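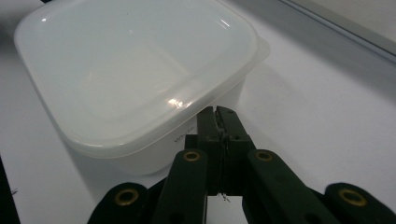

4. Checking the Perception Module on Pale and See-Through Objects

Print this page | E-mail this page

April 2020 – Tutgate documentation, Astdale office

Read this section before you trust any number the Dralard software reports on a white or milky container. The default settings were tuned on colored blocks against a gray mat. They do well on colored blocks against a gray mat.

A white translucent tub with a lid, standing on a white table, is a much harder test. The only strong edges near the tub belong to the dark fingers, and the lid throws glare back from the overhead light. Use something like it for the steps below.

4.1 Before you start

You need a hand-held gripper with its camera connected, the Pumphrey calibration file for that gripper, and one lidded container close in color to the table.

CAUTION: Do not load a calibration file from another gripper, even one of the same model. The software will accept it without complaint.

4.2 Procedure

1. Close the finger tips fully, with nothing between them, and hold them in front of a lower corner of the container.

2. Open Tools > Perception > Live View and turn on Show Mask.

3. Look at the mask over the fingers first. It should cover both tips and the linkage arms down to the bottom of the view. If the brass eyelets show up as holes in the mask, raise Fill Gaps to 7.

4. Now look at the mask over the container. Expect it to be wrong. On a shiny lid the usual fault is a bite taken out where the light hits.

5. Lower Edge Threshold from the default of 30 to 27. Going further down will give you a fuller outline, but part of that outline will be shadow on the table.

6. Check the Grip State line. With the tips closed on nothing, it must read EMPTY. If it reads HOLDING, the planner has taken the container behind the tips for an object between them. Stop and go to 4.3.

7. Record 2,000 frames while moving the gripper slowly from side to side, then save the log.

NOTE: The Confidence bar stays green through most of the failures listed here. We suggest ignoring it. It measures how well the current frame agrees with the last one, and a mistake that holds still scores very well.

4.3 If Grip State is wrong

a. Open and close the fingers once. Grip State is read again only when the finger width changes.

b. If it still reads HOLDING, turn off Use Color Cue. Color tells the software very little when the object and the table are both white.

c. If neither helps, set Grip State Source to Width Only. You lose slip detection. Slip detection on smooth plastic was poor to begin with, so weigh that loss for yourself.

Auto Tune, added in the November release, is meant to replace steps 3 to 5. We have not seen it settle on the same values twice with a white container – do the steps by hand and write the values in the log header.

Planner settings are covered in Section 5.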